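Chapter 7

What Will It Really Cost? Planning and Buying Your First Cell

I once spent a whole August arguing over the price of an arm. I had three quotes on the desk, a spreadsheet with far too many tabs, and a very strong opinion about which supplier was trying it on. By the end of the month I'd knocked a decent slice off the bill and felt terribly pleased with myself. Then the thing arrived at our workshop in Oston and I found I hadn't budgeted for a table to bolt it to.

I'm telling you this at the start of the chapter so that you'll forgive me when I go on (and on) about the dull lines in a budget. The arm is the fun part. It's the bit with the glossy brochure and the bit your manager wants to see moving. It is also, in most of the small projects I've worked on, less than half of what you end up spending.

In this chapter we'll take a small sorting job from a vague idea to an order you could sign. By the end you should be able to write a one-page task statement, build a budget with all the boring bits in it, compare two quotes that don't list the same things, and decide how much to hold back for surprises. You'll need the payload and reach tables from Chapter 4, so keep a thumb in that page.

7.1 Start with the job

Before you ring anyone, write down what the machine has to do in words your neighbour would understand. "Pick up loose parts from a table and put each one in the bin of the same colour" is a perfectly good start. "Flexible handling solution" is not, and if you send that to a supplier you'll get back a quote for whatever they most want to sell you.

Once you've got your sentence, pick at it. How big are the parts? Do they always lie the same way up? What happens if two of them are touching? How quickly does it need to go, and what does a mistake cost you? A brick in the wrong bin is a nuisance. A glass vial in the wrong bin might be a very long afternoon.

Then ask how many hands the job needs. People skip this one, and it changes the budget more than anything else on the page. Two arms sharing a table can pass things across and cover more ground, but you pay for two grippers, two sets of cables, two lots of spare pads, and a good deal more of somebody's time keeping them out of each other's way. My own rule is to price the one-arm version first, even when I'm fairly sure I'll want two. It gives you a number to argue against.
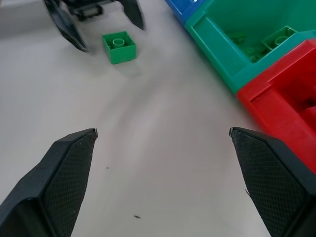 The other thing I'd do early is mock the job up cheaply. Toy building bricks and plastic bins cost next to nothing, and they'll teach you a surprising amount about reach and spacing before any real money moves. Is the far bin within comfortable reach? Can the fingers get down beside a part without bumping the bin wall? If you can borrow or hire an arm for a few days, do it, and put the hire fee in the budget as a proper line with its own heading. I've never regretted one of those.

7.2 The lines people forget

Let's look at a budget I got wrong. The firm was a small parts packer in Gostotbridge, and the quote we liked best came from a supplier called Kolář. It was tidy, it was friendly, and it covered the arm, the controller and one gripper. Lovely! What it left out was everything else, and I didn't notice until the order had gone in.

The finger pads were the first surprise. Textured pads wear, and the replacement set was 40 pounds a pair. That doesn't sound like much until you multiply it by two grippers and a year of steady use. Next came mounting plates and fixings, which added 700 pounds. Then there was training, which I'd cheerfully assumed was included - it wasn't. By the time we'd finished, the extras came to 2331 pounds, and I had to go back and ask for it with my hat in my hand.

The rival quote from Brasska had looked dearer on the front page. When I sat down and lined the two up item by item, a lot of the gap vanished, as they'd put in the plates, the first year of pads and two days on site. I'd been comparing a car with a car and a tank of petrol.

So make your own list before the quotes come in, and make every supplier fill in the same one. Mine has rows for the arm, gripper, spare pads, table, mounting, cables, cameras, guarding, software licences, delivery, setting up, training, and servicing. If a supplier leaves a row blank, write "not included" in it and ask them to confirm that in an email.

Try it now

Take a simple job from your own workplace or college and write the task statement in no more than three sentences. Swap with someone else on the course and ask them to list every item they think you'd have to buy. Keep both lists - we'll put prices to them in 7.3, where we also look at hiring against buying.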